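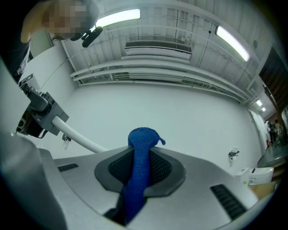 Search this site Enter keywords Go

Print this page | E-mail this page

Estden Hall: what the closure work changes for ensembles and audiences

27th April

The main auditorium at Estden Hall closes after the last concert of the spring series and reopens in October. The work covers the stage floor, the ventilation plant, the seating rake at the rear of the stalls and the overhead reflectors. The foyer and the small rehearsal room stay open throughout, with access from the side street only.

Capacity falls slightly. The hall now seats 1,010, and the rear stalls will lose one full row so that the rake can be made steeper. Sightlines from the last rows have been poor for low-seated players, cellos in particular, and the new profile raises each row enough to clear the heads in front. The choir seats behind the platform are not affected and will go on being sold for orchestral concerts.

The stage floor is the larger job. The present boards were laid over a concrete slab with very little air space beneath, and bass players have complained for years that the endpin feels dead. The new floor sits on timber joists over a shallow void, left open at the rear edge. Tests were made on a trial section with a double bass and a cello playing the same four-minute passage on the old and new surfaces. Levels in the lowest octave rose by 2 decibels at the middle of the stalls. Further back the difference was too small to measure with confidence. Players reported a clearer response under the feet, which matters for ensemble but does not show up in the readings.

Reflectors will hang in 7 separate panels, each on its own winch. At present there is a single canopy with two fixed heights, one for chamber groups and one for full orchestra, and neither suits a wind band or a choir with organ. Settings for the new panels will be stored and recalled from the stage manager's desk. Visiting groups can ask for a change during rehearsal, but panel moves need a clear stage and should be planned into a break.

Ventilation noise has been the main obstacle to recording in the hall. Supply air will be moved to grilles below the seats at low speed, and the old ceiling jets will be blanked off. The fans are going into a separate plant room on the north side, on spring mounts. Broadcasters who need a quiet floor for solo piano or voice should still book night sessions until measurements have been made with the building in use.

The spring series ends with two programs. The Clustach Quartet plays the late Beethoven A minor and the Ravel, with a new piece by its cellist between them. The Huenchumán Ensemble follows a week later with music for voices, low flutes and frame drums, sung in Mapudungun and Spanish. Printed texts and translations will be on sale in the foyer. The drums are tuned by heat before each half, so the interval may run a few minutes over.

During the closure, chamber concerts move to the former grain exchange across the river, which holds 444 on a flat floor. The room is dry in the treble and uneven in the bass – a thick curtain will be hung along the rear wall for amplified events and drawn back for everything else. There is no organ and no harpsichord on site. Groups needing a keyboard other than the house grand must arrange their own hire and tuning. Pitch will be kept at A=440 unless a request is made in writing at the time of booking.

Subscribers keep their priority in October but not their seat numbers, as the rear stalls will be renumbered. A revised plan will be mailed with the season brochure. Anyone who prefers an aisle seat, or who needs level access, should mark this on the renewal form even if it was noted in earlier years.

Print this page | E-mail this page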